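Articulation agreement (higher education)

An articulation agreement is a written arrangement between two or more schools that sets out which courses completed at one will be accepted for credit at another. It is most often used to move students from a two-year college into the later part of a bachelor's degree.

Terms

The agreement lists each course at the sending school beside its match at the receiving school, with the lowest grade accepted. Most agreements also cap the total credit that may be moved. The agreement between Wivon College and Unska Institute, for instance, allows some 87 quarter credits and requires that the final 8 courses be taken at Unska.

Types

Course-level agreements cover single classes. Program-level agreements cover a full award, so that a student who holds it enters with third-year standing. Blackwood (see Further reading) treats reverse transfer, in which credit is sent back to complete an earlier award, as a separate type. 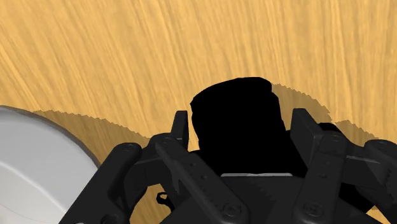
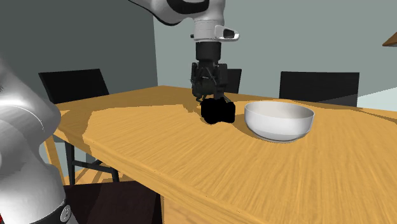

Review

Agreements are reviewed when either school changes its course list. Students already enrolled normally keep the terms in force when they entered.

Further reading

Blackwood, Bernadette. Credit Transfer in Practice.
Figueroa, Iraís, and Maxence Bodin. Matching Course Outcomes.

Contact the editors | Copyright Notine Reference | Back to top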